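Does a Clean-Looking Sink Mean a Clean Sink?

Kids' Question Desk, November

A reader named Alva wrote to us with a complaint. Her dad makes her wipe the kitchen sink every night after the dishes. "It gets washed all day long," she wrote. "Water goes down it. Soap goes down it. Why do I have to wash the thing that does the washing?"

We like this question. It sounds like an excuse, and maybe it is one, but that doesn't make it wrong. Let's check.

What goes down a sink

Think about everything that passes through a kitchen sink on a normal day. There's cereal milk. There's the water you drained off the pasta, with starch in it. There's grease from a pan, dirt from a potato, and juice from a package of raw chicken if somebody wasn't careful. Soap goes down too, but it goes down mixed with all the rest.

Running water carries plenty of that away. It does not carry away everything. Grease sticks. Starch dries into a film so thin you can't see it. Germs called bacteria can live in that film, because it gives them two things they like: food and damp.

So the first half of Alva's argument has a hole in it. A sink gets rinsed all day. Rinsing and washing are different jobs.

Can you trust your eyes?

Partly. Your eyes are good at finding coffee stains and bits of carrot. They are useless at finding bacteria, which are far too small to see without a microscope.

Color plays tricks, too. A white sink shows a tea stain right away, so people say white sinks are "dirty." A dark counter hides the same stain, so people say dark counters are "easy to keep clean." Are they? Or are they only easy to keep looking clean? We'd want more than a salesperson's word on that. If you have a dark counter at home, get down low so your eyes are level with it and look across the top toward a window. You may find rings and smears you never noticed.

Look at the sink below and ask yourself how much you could really say about it. The bowl is bright white and rounded, set into a dark gray counter, with a black faucet behind it and a light blue spray bottle over to the right. Would you eat an apple slice that fell in there? On looks alone, you'd be guessing.

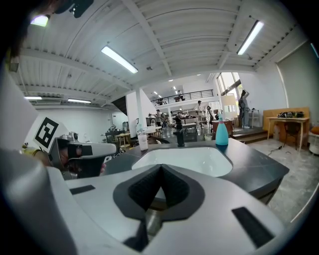
Why some sinks sit under the counter

A sink like that one is called an undermount sink. "Under" is the clue. The bowl is attached below the counter, so there is no rim sticking up around the hole. The other common kind is a drop-in sink, which has a lip that rests on top.

People who like undermount sinks will tell you they're easier to clean, and here we mostly agree. You can push crumbs straight off the counter into the bowl. With a drop-in sink, crumbs bump into the lip and collect there.

But the undermount kind has its own sneaky spot. Reach in and feel up under the edge, where the bowl meets the counter. That seam is hard to see from above, so it's easy to skip. Rounded corners inside the bowl do help. A sponge slides around a curve, and it tends to miss the point of a square corner.

What about the spray?

Labels on cleaning sprays make big promises. We asked Sowmya Shenoy, who has taught kitchen science to kids for 20 years, whether one quick squirt and a wipe does the trick.

"Usually not, if you're talking about germs," she told us. "Read the back of the bottle. A disinfecting spray has to stay wet on the surface for a while. It could be several minutes. Most people wipe it off in three seconds and feel great about it."

She also pointed out that plenty of sprays are only cleaners. They lift grease and dirt and don't claim to kill anything. For a nightly wipe, that's often fine.

One rule with no arguing: never mix two cleaning products, and never use a strong one without a grown-up. Some mixtures make a gas that can hurt you. And don't trust a spray bottle with no label. Blue liquid could be anything, and so could clear.

Try it yourself

Put one drop of cooking oil in a clean sink. Run cold water over it and count to 34. Touch the spot. Now add a drop of dish soap, rub with a sponge, rinse, and touch it again. Feel the difference? Write down what you noticed, even if it isn't what we said would happen.

So, is Alva's dad right?

We think so — mostly. A wipe with dish soap and a rinse takes off the film that plain water leaves behind. Does it have to be every single night? We couldn't find a good reason why one missed evening would be a disaster. After raw meat, though, don't wait.

Sorry, Alva.

Written by Divya Suvarna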